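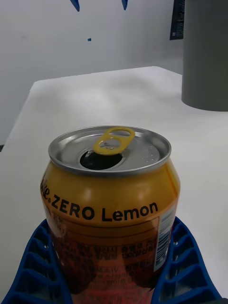

Zero Lemon, opened.

Clomlow council wants us to believe in the deposit machine. Put your empty can in the slot outside the Wainwright centre, collect a 15p voucher, and the litter will vanish. I have my doubts, and they have grown since the trial began in June.

The leaflet says 1602 cans came back in the first month. It doesn't say how many of those would have gone in the kerbside box anyway. Mine would. I have simply moved my recycling from the doorstep to a car park, and burned petrol doing it.

Then there are the paper cups, which the scheme leaves out altogether. Walk down Padano Street on a Saturday and tell me cans are the problem.

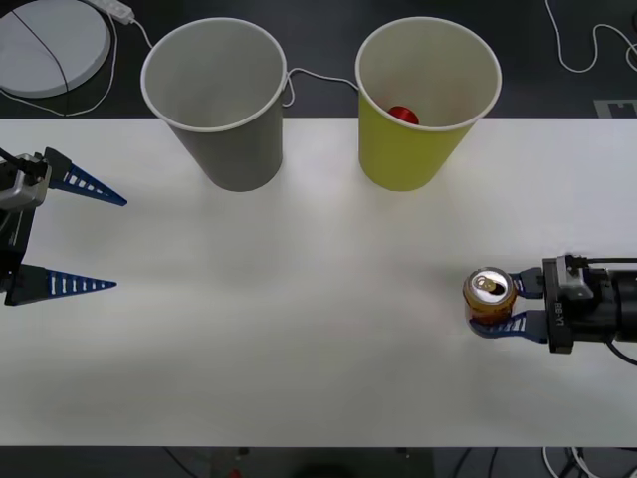

Who gets the vouchers?

They can be spent only at Dasov, the supermarket that paid for the machine. I don't call that a refund. I call it a coupon, and one that runs out after two weeks. The corner shops that sell most of the drinks in this town get nothing except customers asking where the slot is.

I put this to a public meeting and was told the figures would be looked at. They may be. I have been told that before, over the bus shelters.
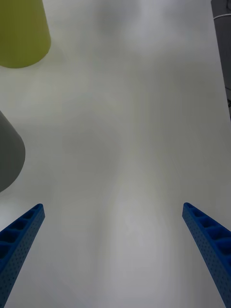 Marjorie Mottram thinks I am being mean about it. Her grandchildren now pick up cans on the way home from school, she told me, and they never did when it was only a matter of being good. Fair enough. Children like a machine that pays out. Whether they will like it next winter is another question, and the contract runs for years.

What I would ask for is dull. Count the litter on the same streets before and after.
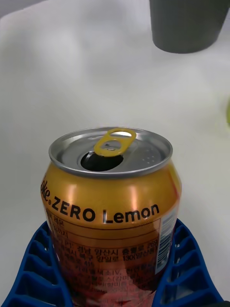

Publish the cost per can, including the van that empties the thing. Let the vouchers be spent in any shop. If the numbers still look good after that, I will say so on this page and queue up with my carrier bag like everyone else.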